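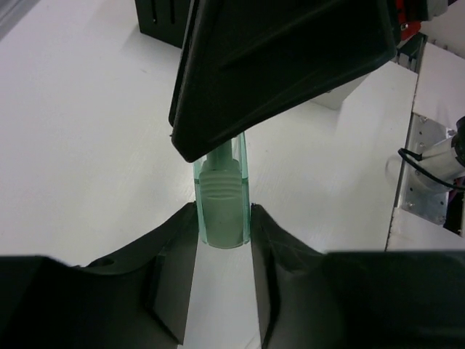

Sihan Liao
I have decided to write down how I sort pens and markers, because three people asked me this winter and each time I explained it badly. It will be a long thread. Please be patient with my English, I check it twice but some mistakes hide well.

Sihan Liao
First, the situation. We are a small drawing and lettering studio in Kiturham, second floor, one big room with a long white table. People come in the evening, they use everything, and they put things back where their hand happens to be. By Friday the table looks like a pencil case fell from the ceiling.

Sihan Liao
I do not complain about the people. They pay to draw and I am glad when they draw. But a marker without a place will dry, or roll under the radiator, or go home in a coat pocket. Last February I bought new pink and new orange two times in one month, and then I found the old ones behind the paper cutter.

Sihan Liao
So the first rule: clear the table completely before sorting. All of it, also the cups and the tape. I used to sort in the middle of the mess, moving small groups here and there, and it took the whole evening. Now I push everything to one end and bring it back slowly.

Sihan Liao
Second rule: the containers come before the pens. Put out your bins and trays first, at the side where your working hand is. I am right-handed and they stand on my right. My colleague is left-handed and she moves the whole tray over to her side, and then I come in the morning and reach into the air.

Sihan Liao
The tray is a simple one with square compartments. A bin sits in each and you can lift it out. I like bins that lift out very much. When paper dust and eraser crumbs collect you carry the bin to the sink, and the rest stays where it is.

Sihan Liao
I tried drawer dividers before, the kind you cut to size. I cut them wrong. Then I cut them again and they were too short, and I don't want to talk about the third time.

Sihan Liao
Black bin: things that work and go back to the shelf. It has small holes in the bottom, so dust does not stay.
White bin: things that need attention. Weak ink, cap from a different marker, tip pushed in, label fallen off.

Sihan Liao
You can exchange the colors, of course. What matters is that they are different colors, so you don't have to read anything at nine in the evening. I had two bins of the same gray with paper labels before. After a few weeks the labels were decoration.

Sihan Liao
Now the tubes. I keep a few transparent plastic tubes, the green-tinted kind, for single things that should stand upright. One thing per tube. It looks wasteful until you have a piece that rolls away every time you touch it, or one that you need to find fast and cannot recognize by its end.

Sihan Liao
Transparent is important for me. I owned a nice set of ceramic cups from a market in Brulness, very beautiful, dark blue. I put small tools in them and forgot the tools existed. For one year I sharpened charcoal with a kitchen knife while the right sharpener was sitting in a blue cup.

Sihan Liao
When you put something with a ribbed grip into a tube, check that it comes out again without a fight. It should be snug, but you should be able to turn it with two fingers. If you have to shake the tube upside down over the table, choose a wider tube.

Sihan Liao
How I go through the markers. I take one, I look at the cap, I close it until it clicks, then I open it and draw a short line on scrap paper. If the line is full, black bin. If the line is gray or broken, white bin. I don't try to save it in that moment.

Sihan Liao
The last sentence is the one that changed my evenings. Before, I stopped at every weak marker. I wiped the tip, I turned it upside down, I looked for its brother with the same color. After one hour I had repaired four markers and sorted nothing.

Sihan Liao
Water-based ones can sometimes come back. I put the tip on a damp paper towel for a minute, close the cap, and leave it lying down over the night. In the morning I draw a line again. If it is still weak, I say thank you and it goes to the recycling box. I give each marker this chance one time only.

Sihan Liao
The alcohol ones I don't repair at all, I don't know how and I don't want the smell. If somebody here does it at home and it works, please tell me.

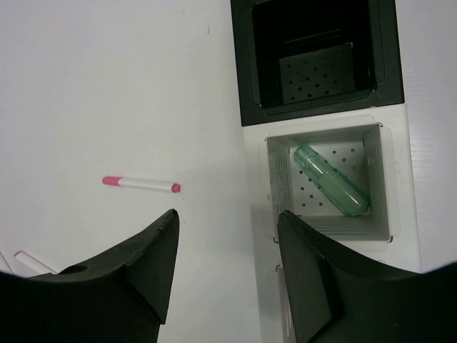
Gilang Lau asked me under the last post if it would be easier to sort by color first and test later, as the pinks always end up together anyway and you see at once when one is missing.

Sihan Liao
I thought about it during lunch and I think it depends on how many you have. At home, with one small box, Gilang's way is better. You make little families of color on the table and test each family, and it is pleasant work, you can listen to the radio.

Sihan Liao
In the studio we have more than 200 markers and color families need a lot of table. Also I am weak. When I see colors lying in a nice order I begin to make the order nicer. Light pink, pink, the pink that is nearly red, should this one go before that one, and suddenly it is ten o'clock.

Sihan Liao
But he has right about one thing (is right? he is right). Some groups should be together from the start. The white markers with pink caps are like this. I lay them down near each other and take them one after another, so I can compare the lines on the same piece of scrap paper.

Sihan Liao
About lying down or standing up, I get this question the most. For markers with one tip: lying down, or standing with the tip to the floor if the cap is good. For markers with a tip on each end: always lying down. When they stand, the ink goes to the lower end and the upper end becomes pale.

Sihan Liao
A white table is practical for sorting because dark things show up on it. It is less practical for white markers. I have wiped over the table with a cloth and sent one flying, because I saw only its cap. Since then I run my flat hand over the table before the cloth.

Sihan Liao
If you have a marker stain on a white table: first draw over it with a fresh dry-erase marker and wipe, this often takes the old stain with it. Then a little soap. I don't use anything rough, the scratches collect color and you will see them forever. Ask me about the corner near the window.

Sihan Liao
Prices, as somebody wanted to know. The tray with the bins is from Utenon, the shop near the bus station, not online. I paid 70 for the set and I thought it was too much for plastic boxes. Now I think it was a normal price. The tubes I got from Shen, they sell them one by one from a carton beside the till.

Sihan Liao
You don't need to buy any of it. Before the tray I used two baking tins and they did the work for a long time. The only problem was the noise when a marker fell into them, it made everybody look up from their drawing.

Sihan Liao
A small thing for teachers who read here. I let the evening group do the line test themselves in the last minutes. Each person tests what is in front of them and puts it in the black bin or the white bin. They are stricter than I am. One gentleman puts nearly everything into the white bin and I take half of it out again when he is gone.

Sihan Liao
I also keep the test papers. They are only short lines in many colors, but the good ones I cut into strips and we use them as bookmarks. My mother has one in every cookbook now.

Sihan Liao
What I have still not solved: the caps without a marker. I have a jar. I am sure that each of them belongs to something, and when I throw one away its marker appears the next day, naked and dry. If you have a system for caps, write me, also a strange system.

Sihan Liao
Somebody wrote that I should tape the cap to a card with the color name. I will try it with the blues first, there are not so many of them.

Sihan Liao
And to the question about pencils — pencils are a different thread. I do them by hardness, my colleague does them by length, and we have agreed to not discuss it before the spring course begins.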